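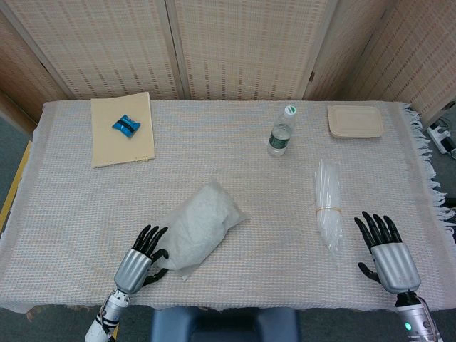 I have never believed in the tablecloth as a cure for anything, least of all for clearing up after lunch. But the white woven one came out of the Karnness sale at 4 pounds, fringe and all, and I was told that a nice cloth makes you tidy. Does it? The clutter simply moved in on top of it.

Take the straws. A whole bundle of clear plastic ones, held with a rubber band, and I can't remember the last time anyone in this flat drank through a straw. The moulded pulp tray is the sort of thing I keep "for seedlings". I have never grown a seedling. The water bottle gets refilled until I lose the cap, and the crumpled white bag will go in the bag of bags.

The tidying guide I've been following (Brovberg, 90 pages, mostly margins) wants everything sorted by how often you use it. Fine, but where does a flat bit of beige card go? I use it never and then one day I need exactly that.

The bamboo-look divider was meant to hide all this from the sofa. It does, I'll give it that, though I suspect it's why the table gets so bad.

I'm giving the method five more evenings. The tassels already need combing.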